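Flandberg are having an "open recruitment day" at the Irnstead site and my feed has been full of it since breakfast. I went to the last one, in December. A thread for anyone thinking of taking a day off to go.

**2/** The advert says "hundreds of opportunities across all levels". Ask how many vacancies. I don't mean opportunities, I mean jobs with a start date and a wage. I emailed them to ask and got a link back to the advert.

**3/** I then did what any bored person would do and went through their own jobs page. There are 46 listings. Several are the same warehouse role posted under slightly different titles. "Stock Operative" and "Stock Handling Operative" have the same text, down to the missing full stop.

**4/** You'll hear the number 866 a lot. It was on the banner in December and it's on the new leaflet too: "866 colleagues and growing!" Same figure both times. Growing how, then?

**5/** It might be a printing thing. Maybe they ordered too many banners. But if a firm tells me it's growing and gives me one number twice, I'd like somebody to explain it before I queue up in my interview shoes.

**6/** About that queue. In December you signed in at the gate, signed in again at reception, then filled in a form on a tablet asking for everything you'd just written down twice. The tablet form wanted my full work history. So did the paper one.

**7/** Read the small print on the tablet form before you tick anything. The last box gives consent for your details to go to "selected recruitment partners". Mine went to Avevora, an agency I had never spoken to. They've been ringing me ever since, mostly about driving jobs. I don't have a licence, and it says so on the form.

**8/** The box was already ticked when I got to it. You can untick it. The lad next to me hadn't spotted it and he'd been there twice before.

**9/** Somebody's replied asking if it's all agency work, then. I can't say all of it. The roles I was told about at the desk were "temp to perm". I asked what share of temps had gone perm in the last year and was told "loads". I asked if there was a figure and was told it varies.

**10/** Temp to perm can be fine. I've had a permanent job come out of it, years ago at a different place. But I had it in writing: so many weeks, then a review, then a contract or not. If there's no date in it, it's just temp.

**11/** Pay. The advert says "up to". Please ask for the bottom of the range and the hours it applies to. In December the "up to" rate turned out to be nights, weekends only, after training. The day rate was a good bit lower and wasn't on any of the posters.

**12/** And ask if the break is paid. I know it feels cheeky. Over a year it's a lot of money and they will not bring it up themselves.

**13/** The free lunch everyone's excited about: sandwiches, crisps, fruit. It was nice. I ate it. It's also not a reason to give up a day's pay if you're already working somewhere.
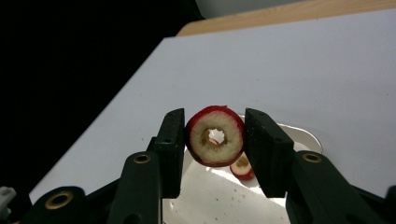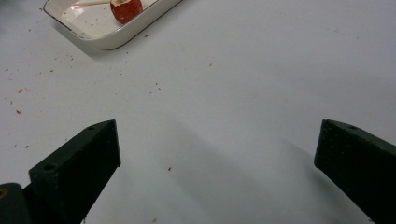
Apple slice, then fruit on a stick.

**14/** Right, the prize draw. "Register on the day for your chance to win a weekend away." I asked on their page who won the December one. The comment has had no answer. They replied to the person under me asking about parking.

**15/** I'm not saying there was no winner. I'm saying most places put up a photo of somebody holding an envelope and looking embarrassed, and I can't find one. If you won it, message me and I'll happily correct this.

**16/** The entry form for the draw is the same tablet form, by the way. See post 7.

**17/** "On-the-spot interviews". I had one. It lasted less time than the signing in. Two questions: was I happy on my feet, and could I start Monday-to-Friday or did I need shifts. I said I'd like to know which role it was for. She said they'd match me afterwards.

**18/** She was perfectly pleasant and I don't blame her. She had a line of people out of the door and a clipboard. My gripe is with whoever decided that counted as an interview and put it on a poster.

**19/** What I heard afterwards: an automatic email thanking me for my interest, reference 2413. Then nothing. I rang and quoted the reference. They said the reference was for the event and didn't relate to an application. So I hadn't applied for anything. I'd attended.

**20/** That's the bit I'd most like people to take in. If you go, ask at the desk, in plain words, "Does this count as an application?" If it doesn't, go home and apply properly through the site for the exact job you want.

**21/** A few people are cross with me in the replies, so, fair's fair. Two people from my street got work out of the December day and both are still there. One likes it. The other says it's all right and the canteen's decent.

**22/** Both of them had applied online first, mind, and went along to put a face to the name. I think that's the sensible way to use it.

**23/** Also fair: the site tour was good. You got to see the floor and hear how loud it is, and I'd rather know that before day one. If they only did the tour and dropped the rest I'd have no complaints.

**24/** For comparison, Sarkar up the road don't do events at all. They put a card in the window and a list on their site with the wage, the hours and the closing date. It's dull as anything. I applied for one in January and got a no within the week, with a reason. I'd take that over a tote bag.

**25/** Yes, I got a tote bag. It's a good size. I use it for the recycling.

**26/** "You're putting people off work." I'm not. Go if you want to go. Some people do better face to face than on a form, and if that's you, it could be worth the bus fare. I'd just like you to come away with more than I did.

**27/** Someone asked for the questions in one place so they can screenshot it:

- How many actual vacancies are there today, and for which roles?
- Who would employ me, you or Avevora?
- What's the lowest rate for this job, and on what hours?
- Is the break paid?
- When is the review for going permanent, and is that in the contract?
- Does today count as an application?

**28/** Write down the answers and who gave them. If they say "it varies", ask what it was for the last person they took on.

**29/** Practical stuff, as I've had three messages. The advert says 24 February 2020, doors at ten. The Irnstead bus stops at the roundabout and you walk from there, along the verge for the last stretch, so wear proper shoes and change at the gate if you're bothered. Take your ID and something with your National Insurance number on it.

**30/** Parking is at the back and it filled up early last time. There's nowhere to sit in the queue. If standing is a problem for you, ring beforehand and ask to be let straight in. They did do that for one woman and they were decent about it.

**31/** If anyone from Flandberg is reading, you could sort most of this by putting the wages on the poster and unticking one box. I've sent you that by email as well. It got me the link to the advert again.

**32/** Not going myself this time. If you do, tell me what number's on the banner.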